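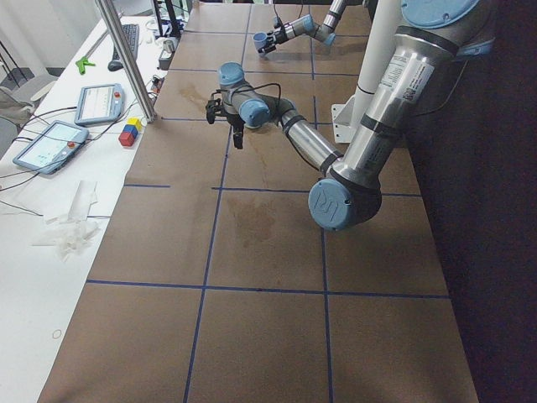 Two-arm bench, brown paper, blue tape grid

Pouring demos: keep the spills or throw them out?

We are collecting teleoperated examples of a pouring task, cup to small bowl, for an imitation policy. The tape grid tells the operator which cell the bowl goes in. So far we have 356 episodes. A fair share have water on the table by the end, and the paper stains and stays that way, so later episodes start with marks left by earlier ones. Do I drop every episode with a spill, or only the bad ones? And is the staining a problem in itself? All the cameras record it.

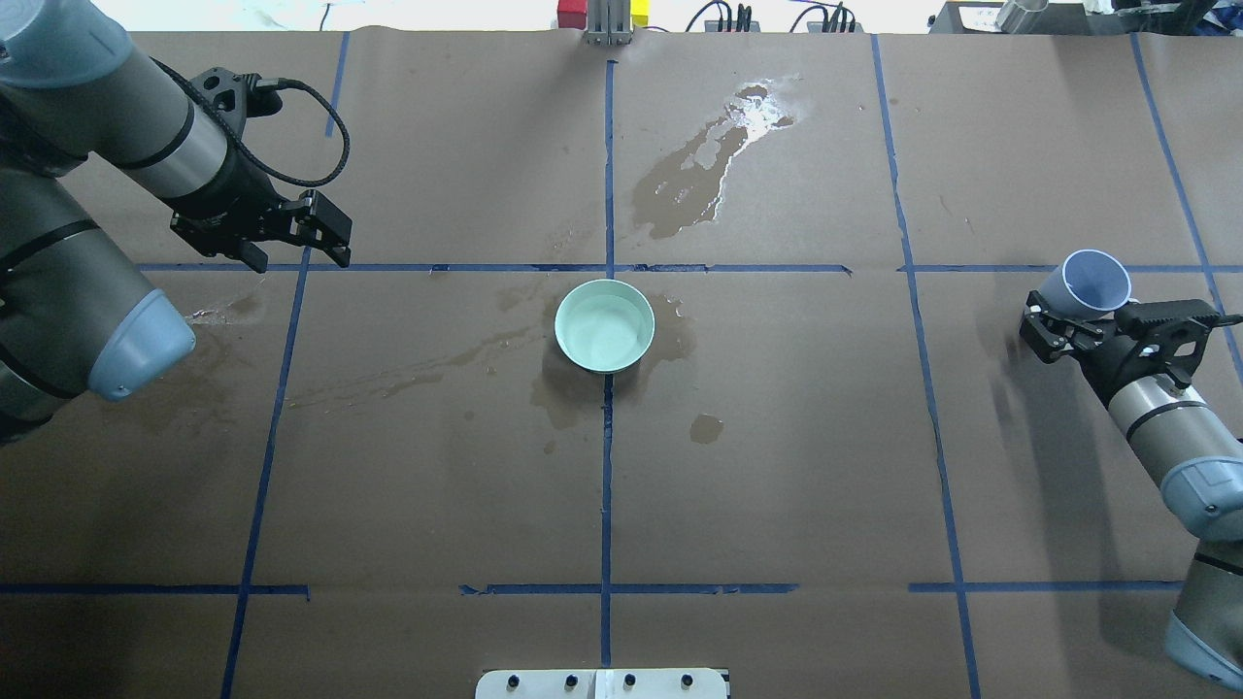 Athumani replied that it depends on what the policy is supposed to do after a miss. If it just has to pour, drop them. Done.

Bruvis

Keep them all, more data is better. We had over 3,000 on our last task and never looked at half of them. It worked OK.

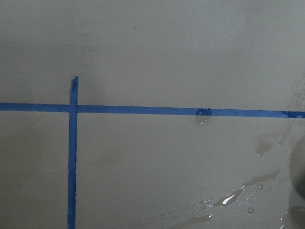 Aurelio Hinojosa
Data collection lead, Draltmont
Posted Thu 22 January

I would not keep them all, and I would not delete any either. Tag them. We use three tags: clean, spill with bowl filled, and failed. Train on the first two, then train again on clean only and compare. At your size that is two short runs.

The stains matter more than the spills. If the bowl always goes back to the same cell, the dark patch under it becomes a landmark, and the policy may aim for the patch instead of the bowl. Change the paper between sessions – we do it every 80 episodes – and move the bowl to a different cell each time. Check the wrist view too. Puddles throw bright glints at close range, and a glint in one episode and none in the next is fine, but you want both kinds in the set.

Write down the water level in the cup at the start. We skipped that in October and had to relabel by hand.

Zunatstead

Seconding the paper change. We tape ours down at the corners only, which makes the swap quicker, but the grid has to be measured again every time.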